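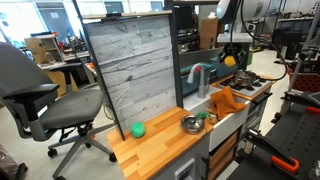
Butcher-block style top, grey backsplash panel, play kitchen size.

Dellberg worktop oil, 100 ml tin
Product code 1674

Small tin for small jobs. Same oil as the big tins, people kept asking for less of it, so now you can have less of it. Clear, goes on with a cloth, brings the grain up and takes the dry chalky look off a tired top. For bare or previously oiled wood indoors - worktops, chopping boards, shelves, stools, tool handles, toy furniture with a real wood top.

Not for varnished or lacquered wood. It just sits there and goes sticky. Not for printed panels, laminate or painted fronts either. If you don't know what you've got, put a drop of water on it. Soaks in and leaves a dark spot, you're fine. Stays in a bead, it's sealed, you'll need to sand first or leave it alone.

IN STOCK. Orders in before noon go out same day. Tins are posted in a card sleeve with the lid taped.

Sizes
100 ml (this page)
Bigger tins are on the Dellberg oils page. Same batch numbers, same lid, dearer postage.

Finish
Clear, low sheen. Pale woods go a touch warmer. Beech and maple you'll hardly see it, oak and cherry you will. There's a tinted one called Stullov, darker, sold seperately. Don't mix the two in one coat, it goes patchy. You can put Stullov on first and finish with the clear, plenty of people do.

How to use
Sand lightly along the grain, fine paper. Wipe the dust off. Let it dry properly if you've used a damp cloth.
Shake the tin. Lid on.
Small puddle on a lint-free cloth, rub in, go with the grain. Thin. Thinner than that.
Wait 7 minutes, wipe off everything that hasn't gone in. This is the bit people skip and then ring us up about a tacky top.
Leave 12 hours. Second coat the same way. Third on end grain and round the sink cut-out if there is one.
Light use the day after the last coat. Hot pans and standing water, give it a full week.

Cloths - IMPORTANT. Oily rags can heat up on their own and catch fire. Lay them flat outdoors to dry or soak them in water before they go in the bin. Never scrunched up in a bucket in the shed.

Keep the tin away from children, and keep children off the job till it's dry. Open a window. Gloves if your skin's touchy. Safety sheet is in the downloads tab, read it before you start please.

Nut allergy: no nut oils in this one. The old Citier board oil did have walnut in it, that's been discontinued, but if you've a half tin at the back of the cupboard check the label.

Looking after it
Damp cloth, bit of washing up liquid, dry it off. No bleach, no scouring pads. Top up with one thin coat when water stops beading. On a kitchen worktop that could be a few times a year, on a shelf you might never bother.
Ring marks: rub with fine paper, one coat, blend outwards. Black marks near taps are water getting in, those need sanding back.

Storage
Upright, lid pressed right down, somewhere cool. Keeps up to two years unopened. If there's a skin on top, lift it off whole and use whats underneath. If it's gone thick like syrup it's had it.

Goes with
Bhardwaj cotton cloths, pack or single
Fine sanding pads
Stullov tinted oil

Returns
Unopened tins only. Dented in the post - send us a photo, we'll send another, no need to post the old one back.

Questions about odd woods, email and ask for Koen Van den Broek. He's away most of August so try the general inbox then, answers will be a bit slower.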